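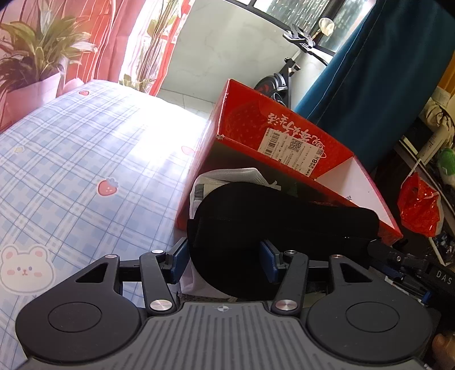
Our report asks whether a band in a town the size of Nurdale can earn a living from recorded music. The short answer, from the one band we were allowed to study, is no. The longer answer is less comfortable, as some of the figures we were given did not hold up when we checked them. We kept our notes at a table with a blue-and-white plaid cloth, next to an open red cardboard box, and most of what follows was argued out over that cloth before it was typed.

Background

Demeo is a four-piece guitar band that has been playing for nine years. Their second album was released in September on Flandow, a small label that also handles their merchandise. The band gave us their sales sheets, their gig diary and a copy of the label agreement with some lines blacked out. We did not get the label's own books. We asked twice.

What we were told

The press release for the album says it "sold out its first run in weeks." We took this as our starting claim. The first run was 2,000 copies on vinyl and CD combined. According to the label's summary, 1,760 of those left the warehouse before the end of the year.

That is a good number for a local band. It is also a number for copies shipped, and shops can send unsold copies back. The agreement allows returns for six months, so anyone who calls those copies "sold" is guessing. The label's summary has no line for returns at all. We can't say whether there were none or whether they were left off.

We also have trouble with "sold out," with 240 copies still in the warehouse on the label's own count. When we raised this, the answer was that those copies were set aside for the band to sell at shows. Maybe so - but the gig diary shows the band buying them from the label at a wholesale price, and the band still had boxes of them when we finished our interviews.

Live shows

Demeo played 31 shows in the year we looked at. Most were within two hours of Nurdale. The best paid was at the Sabbagh, which holds 1,000 people and was described to us as full. The fee for that night was a flat one, so the band earned the same whether it was full or half empty, and the venue would not share its ticket count. We have left the word "full" out of our findings.

After gas, van rental and paying a sound engineer, the smaller shows mostly broke even. Two members said the out-of-town dates were "worth it for exposure." We looked for a rise in streams or orders after each of those dates and could not find one. Our data is thin here, and a slow effect over several years would not show up in it.

Limits

One band is not a sample. The members filled in their income forms from memory, and people remember good nights better than bad ones. Our course guide suggested comparing results with a national survey, but the survey we looked at counted teachers and session players alongside bands, and we did not think the comparison was fair to either side.

Findings

All four members have other jobs. Recorded music paid for the next recording and very little else. Merchandise did better than we expected, mainly shirts, though the stock was paid for up front and we were not shown what was left over.

We would like the next group to get the returns figures from Flandow before they interview the band. We did it the other way around and spent three weeks on a claim that could have been settled with one page.

Submitted March 2023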